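Home | Stories | Archive | Subscribe

Grendum, Tray 14 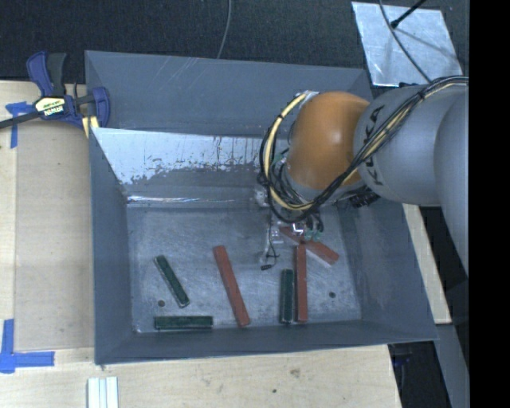
The fig had dropped four leaves since 27 May 2021, and the log gave no cause. Soil moisture was normal. Light was set to 1000 for 14 hours. She fed it 300 millilitres of Fudex, then sat looking at the old grey bin with paint streaked down its upper wall – the colour of the sky at Erraji in July. She turned the lamp down a notch. By morning a bud had opened, and she logged it as growth.

We use cookies. Accept | Settings

Recent stories
Dandier
The Lemon Ledger
Frost Table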